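# The Slow End of the Lane

I swim badly and I love it. I've been getting into the water at the Gumden pool most mornings since August, and I've reached the point where I talk about it at dinner parties, so I figured I might as well write it down and spare my friends!

My lane is the one by the wall. It has a sign that says SLOW in letters you can read without your glasses, and the people in it are some of the best company I've had in years. We bunch up at the shallow end, hang on the gutter and chat (knees, soup, whose grandkid got into what school), and then somebody sighs and pushes off and the rest of us follow like ducks. A fast swimmer would go crazy. I get maybe half my workout done and go home happy.

Vega Miranda coaches the early group. She swam in college and she has the shoulders to prove it, but she never makes you feel like a lost cause. Her whole thing with me has been breathing. I used to hold my breath until I was desperate and then yank my head up like a seal, and she had me stand in waist-deep water blowing bubbles for most of a week. Bubbles! At my age! I felt silly until the morning I swam two lengths without stopping and came up grinning like a kid.
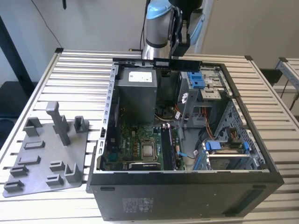
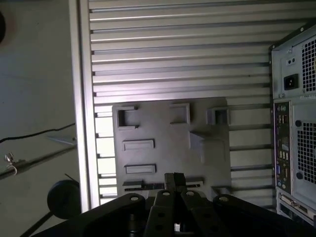

**So how do you stop running out of air halfway down the pool?**

Breathe out the whole time your face is in the water, slowly, through your nose or mouth, so all you have to do when you turn your head is breathe in. Go slower than you think you should, too.

That second part took me longer. I come from a family of hurriers. Gisela Görtz, who shares my lane and is a good deal older than I am, passes me every single morning with a stroke so lazy it looks like she's reaching for something on a high shelf. I asked her once what she thinks about out there. "Breakfast," she said, and off she went.

The big event on our calendar is the Stöcker Mile, which our club, the Stiva Swimmers, puts on in the lake every August. Last summer 579 people signed up. I was on the beach handing out towels and telling everyone I'd never do such a thing, cold water, weeds, no wall to grab, no thank you. Then I watched the last swimmer walk out to the loudest cheer of the day and I thought, well, shoot.

So I'm in for this year. Vega has me building up to 2,000 yards a session, and I'm nowhere near it yet. I bought a new pair of Ornodik goggles, which leak a little on the left side, and a bright orange cap that makes my head look like a traffic cone. Gisela says she'll swim next to me if I promise not to talk. I haven't promised.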